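6 min read

I put the Brivura hand-held gripper kit together over one long evening in August, at the end of the bench in our shared workshop, and I've been finding excuses to pick things up with it ever since.

You get two grippers, a left and a right, plus the cables and a bag of hardware that is sorted far better than it needs to be. My pair cost 1149 with the spare linkage set, so this wasn't an impulse buy. I had been looking at the Wodance version too (cheaper, but it comes as one gripper and you have to buy the second later), and what I want to do at home is two-handed work - lids, boxes, anything where one hand holds and the other one fusses.

Assembly is mostly small screws. There are 25 steps in the booklet and I only got properly stuck on step 9, where the drawing of the linkage arm is mirrored for the left-hand unit and the text doesn't mention it. I built it backwards, took it apart, built it again. The bushings press in by hand with a bit of patience, and once they're seated the fingers close so smoothly that I sat there opening and shutting them like a kid with kitchen tongs!

The grip is the best part. The housing looks boxy but it sits nicely over the knuckles, and after a couple of hours my wrists were fine. Squeezing a food container between both grippers takes a light touch. Too much pressure and the lid bows, too little and the whole thing swings away from you.

Now the grumbles. The foam on the fingers is too soft. Mine has torn on one pad already and the replacement sheets come in packs of 6, with shipping that costs more than the foam. I'm going to try the thin rubber sheet from Shen next, which a few people in the Herar build thread swear by. I'd also like the cables a little longer, or at least a clip on the housing to keep them off the back of my hand.

Would I buy it again? Yes, and I'd get the spare linkages again too. If you enjoy the building as much as the using, it's a lovely project, and the part I expected to hate (tuning the finger alignment) was over in the time it took my coffee to go cold.
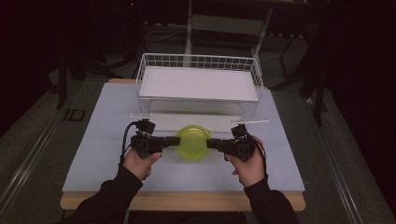
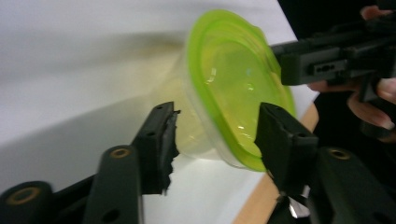
Both grippers on the green-lidded food container, second picture from down at the fingers.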